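Progress report, second period
Project: Skilum, bimanual handling of cloth by demonstration
Prepared for: Flallstead program office
Prepared by: Larasati Simanjuntak, technical lead

1. Status

Collection is on schedule. The data set stood at 2,772 accepted demonstrations at the end of February. Training on the second batch has started. The spending table is attached separately and shows no change to the equipment line.

2. Work completed

Teleoperated collection on the fixed arms at Plemider was stopped early in the period, as agreed at the last review. Operators needed too long to regrasp fabric through the remote link, and the two arms tended to drift apart in height during a stretch. All cloth tasks were moved to hand-held grippers. The teleoperation station has been kept for rigid objects and for correcting policy failures during rollouts.

The task list now has 11 entries, including spreading, half fold, edge search and two-handed stretch. Each session is limited to 60 minutes, after which the operator changes over and both grippers are calibrated again. Duván Inga rewrote the calibration routine so that it can be run at the collection site without a laptop.

3. Collection procedure

The operator sits at the bed, takes one gripper in each hand and works on the cloth from whatever state the previous episode left it in. For the stretch task, both ends are pinched, the cloth is drawn out sideways over the sheet, and tension is held until the operator decides the band is flat enough to release.

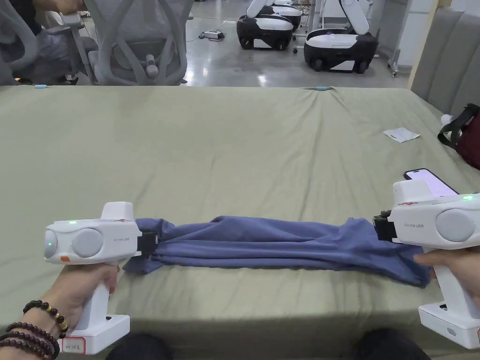 Episodes are rejected if either gripper loses tracking or if the cloth slips from the fingers before release. The slip rule was added this period. Earlier episodes have been checked against it, and 32 were removed from the set.

Fabric choice remains narrow. Most of the accepted episodes use plain cloth in a single color, and the policy trained on the first batch places its grasp points poorly on patterned material. Srisuk has agreed to supply a mixed lot of printed and ribbed fabrics.

4. Open issues

Time offset between the left and right streams still varies from session to session. It is corrected in processing, but the correction fails on short episodes. A hardware trigger is under test.

5. Next period

Collect the patterned fabric set. Complete training on the second batch and run the stretch and half fold policies on the Plemider arms. Report success rates by task and by fabric.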